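Call for Participants: Do Sleep Products Do Anything at All? Nine Weeks, Home-Based, Paid

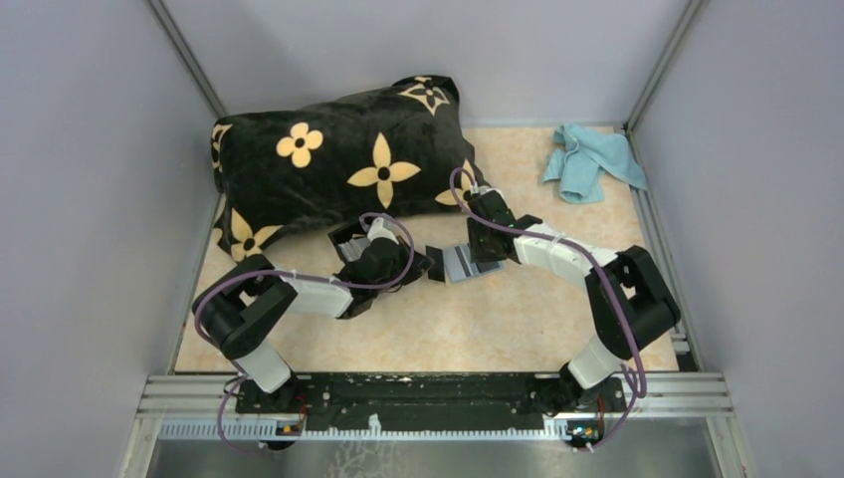
Xolani Botha wrote to us after the first version of this call went up, and we are putting the message near the top because it is a fair one: "I have filled in four of these sleep surveys and every one of them was selling me a pillow by the last page. Why would yours be any different?"

You have no reason to take our word for it. What we can tell you is what we are doing and who pays. The Wisberg Sleep Habits Study is funded by a small grant from the Rønning Fund, which does not make or sell bedding. We have no discount codes. If you finish the study believing that the expensive pillow you bought last year was money down the drain, we will write that down, and if you still love it we will write that down too.

What we want to find out

People spend a lot on sleep. There are cooling pillows, weighted blankets, sprays, teas, apps that score your night out of a hundred. Most of the claims on the packaging rest on very short trials, or on asking customers whether they were happy a week after paying. People who have just spent money tend to say they are happy. We would like to see what they say in week nine.

We are not expecting a big result. Our own guess is that going to bed at the same time each night will beat most things you can buy, and we may be wrong about that as well.

Who can take part

We are looking for 51 adults aged 18 or over who:

sleep at home at least five nights a week
have bought any sleep product in the past year, cheap or costly
can read and write English well enough to keep a short diary
do not work night shifts
are not being treated for a sleep disorder

You do not need to sleep badly. We would like some people who sleep fine and bought the thing anyway.

If you share a bed, your partner can apply too, but we will treat you as two separate people and ask you not to compare diaries. We know some of you will.

If you work for a company that makes bedding, sleep apps or supplements, please do not apply. We check.

What you will do

Each morning you fill in a paper diary. It takes five minutes. You write down when you went to bed, when you think you fell asleep, how often you woke up and how you feel. "When you think you fell asleep" is worded that way on purpose. Memory is poor at this, and we treat the answers with care.

For three of the nine weeks, we will ask you to put your product away and sleep without it. You will not be told which weeks until you are in the study. There is one phone call at the start and one at the end, each up to half an hour.

We do not use wristbands or phone trackers. We looked at several and did not trust what they told us about sleep stages.

What you get

$400 for the full nine weeks, paid by check after your last diary arrives. If you drop out early, you are paid for the weeks you completed. You do not have to give a reason.

You will also get a plain summary of the results, including the dull ones. We will not promise that you will sleep better. Be wary of any study that does.

Your information

Your name is kept apart from your diary. Product names will be in our report, but yours will not. You can ask us to remove your answers at any point up to the end of November, when we begin the write-up. After that we can't pull them out.

How to apply

Send a short note to Annatjie Swanepoel, Participant Desk, Wisberg Sleep Habits Study, Room 625. Tell us your age, the product you bought, what you hoped it would do and whether you think it did. A few lines will do. Please do not send receipts or medical records.

Questions about payment go to Themba Hendricks at the same address. We reply to everyone, including people we can't take.

Posted 22 May 2024. The call stays open until all places are filled.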